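In praise of the scuffed bin

I love a storage bin that has been properly used. Give me scratches, streaks and worn grey metal over a spotless white tub any day! My first came from a shed clearance in Nendness for 15 dollars, dents included, and it has outlasted every pretty box I own. 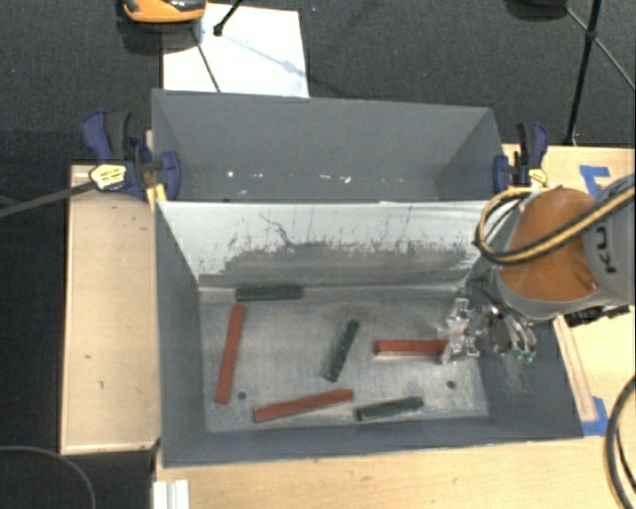 Nendness Shed Notes, page 215

Look at that floor — cloudy, brushed, a bit battered — and then at the red and green bars lying every which way across it. The colours sing against all that grey. I know tidy people will want them lined up by length, but I'd leave them be. A divider is all the order I need: one side for the bits, the other kept free for whatever I favour next. Buy the old bin, and let it get older.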